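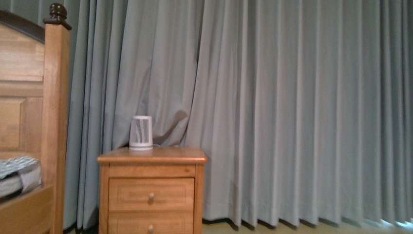 # Sleeping through the day: a night baker on going to bed at noon

Oldřich Kuruc went to bed at noon for most of his working life. He was a baker on the night shift at Sultico, the bread plant on the edge of Jurow, and he stopped in March. I went to see him to talk about sleep, and we ended up talking about dogs, curtains and his sister's wedding as well.

He started at 15, sweeping flour, and was put on nights as soon as he was old enough. Nobody taught him how to do it. "The foreman told me where to stand and what time the bus went," he says. "Sleeping was your own business."

For the first winter he came home at seven in the morning and went straight to bed, as most of the others did. He would sleep until ten, wake up, and lie there until two. It took an older man called Pavel to tell him to stay up. "He said, you don't go to bed the minute you get home from a day job, do you? You have your tea, you sit down. So I started having my evening in the morning."

That became the pattern. Home at seven, a hot meal, a bit of work in the garden if it was dry, the newspaper, a wash, and bed at twelve. He slept until six or half past. His wife worked days at a school kitchen and came in at four, so for years the quietest person in the house was her.

"She took her shoes off on the step," he says. "In the rain as well. I only found out later, when a neighbour mentioned it."

## Light and noise

I asked what had been harder to deal with, the light or the noise. He had expected the light to be worse. They lined the bedroom curtains with an old blanket, then with proper blackout cloth, and after that it gave him no trouble except in June, when it came in over the top of the rail. He pinned a towel up there and took it down in September.

Noise was another matter. Their house is on Mbeki Road, which was a quiet street until the bus route was changed. He got used to the buses within a month. He never got used to anything irregular. A dog two doors down barked at the post, at cats and at times at nothing he could work out. "If it had barked all day I'd have slept," he says. "It was the waiting for the next one."

He tried foam earplugs and disliked them, then wax ones, and settled on a fan – an ugly grey Vudier that a cousin was throwing out. It ran summer and winter. When it finally broke he went through three new ones before he found one with the right sound.

The telephone was the other problem. People who would never have rung him at three in the morning rang at three in the afternoon without thinking about it. In the end it was unplugged at noon and plugged in again when his wife got home. His mother complained about this until she died.

## Days off

What most people get wrong about nights, he thinks, is the days off. The shift itself has a routine to it. The trouble comes when there are two free nights and everyone you know wants to see you in daylight.

"You've got a choice. You turn yourself round and feel ill twice a week, or you stay as you are and sit in the kitchen on your own at four in the morning."

He tried both. In his thirties he turned round every weekend for the children, and remembers very little of it. At his sister's wedding he fell asleep during the speeches, sitting upright, and she has the photograph. Later he went for something in between. On free nights he went to bed at three or four and got up at ten, which gave him the afternoon with the family and didn't leave him too far from where he needed to be.

He says the younger bakers wanted a rule from him and he never had one to give. Some of them lived on coffee. He allowed himself two cups, both before midnight, and drank water after that. He ate at one, something plain, usually potatoes. Anything fried and he would be yawning over the dough by three.

I wondered whether the plant had ever offered any help. There was a leaflet once, he says, and a talk from a nurse. The nurse was sensible, and told them to take turns driving home if they shared a car. He had already stopped driving to work by then. One morning he had sat at a green light until someone knocked on the window, and after that he took the bus.

## Nights again

The change back has been slower than he expected. He thought he would sleep for a week and then be like everyone else. For the whole of the spring he was wide awake at two and could have slept on a fence at noon.

His doctor told him to get up at the same time every morning, however bad the night had been, and to go outside straight away. He does that now. He walks down to the river and back before breakfast, with a neighbour's spaniel for company. His wife, who has had the bed to herself at night since they were married, is also adjusting.

"She says I take up a lot of room," he says. "I said, I always did, you just weren't there."

The blackout curtains are still up. He offered to take them down in the autumn and she told him to leave them – she had started to like them. The fan stays off unless it is windy.

*Interview by Radoslava Šimko*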